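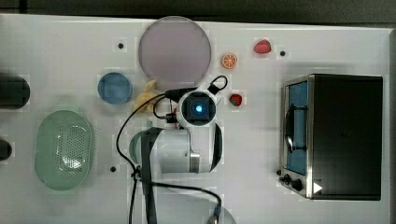

The **Kovik tabletop cell** is a bench-mounted robot station consisting of one jointed arm, a gripper, and a white work surface fixed to a steel frame. It is used for pick-and-place trials with small household objects and toy versions of them. A typical kitchen layout has a toy oven at one side, an oval colander at the other, and a dish, a banana, an orange slice, and strawberries set out between them, within reach of the gripper. The cell was designed at the Eberhard workshop and is sold in kit form by Plever.

## Setup

The frame is leveled before the arm is attached. Four feet are adjusted in turn, and the tabletop is checked with a spirit level along both sides. The arm base is then bolted down at the front edge, and the bolts are tightened crosswise in two passes.

The gripper is fitted with the arm powered off and parked in its upright position. Cables are run along the outside of the links and held with hook-and-loop straps. Enough slack is left at each joint for full rotation. A cable that is pulled tight at the wrist will work its connector loose, and this is the most common fault in new cells. Too much slack causes trouble of a different kind, as a loop hanging below the gripper can drag light objects across the table.

After power-up, the arm is moved by hand to a reference point and its position is stored. The operator then jogs it slowly to each corner of the work area. The stop button is tested at this stage and again after any change to the wiring.

## Layout of objects

Objects are placed by hand at the start of each trial. Large items such as ovens and colanders go near the sides, where the arm can reach them without passing over the smaller pieces. Kovik's setup sheet asks for 45 mm of clearance around any object that is to be grasped, though many users ignore this on purpose and test crowded layouts.

Glossy plates and lids may need a change in lighting. Overhead lamps are usually moved back or covered with a diffuser sheet.

## Maintenance

The service interval is 2000 hours of powered operation. The work covers the following:

- wiping down the links and the gripper housing with a dry cloth
- checking the base bolts with a torque wrench
- inspecting cables for cuts and flat spots, mainly at the wrist and elbow
- replacing worn finger pads
- storing the reference point again

Finger pads wear faster than any other part. They are changed in pairs, and the gripper has to be run through its open and close routine afterward. Solvent cleaners are not used on the pads — they harden the rubber.

## Repair

Most repairs involve cables or connectors. A gripper that drops out partway through a motion is checked first by moving the wrist slowly through its range and watching the status log. If the fault returns at the same angle each time, the cable is replaced from the wrist to the base. Splicing is not supported.

Joint modules are sealed and are exchanged as complete units. Early cells used a Tridska module at the elbow, which had a different bolt pattern. An adapter ring is needed to fit the current part, and the 13 mm spacer from the old assembly must be removed. The arm has to be calibrated again after any joint is changed.

## See also

- End effector
- Pick and place
- Robot calibration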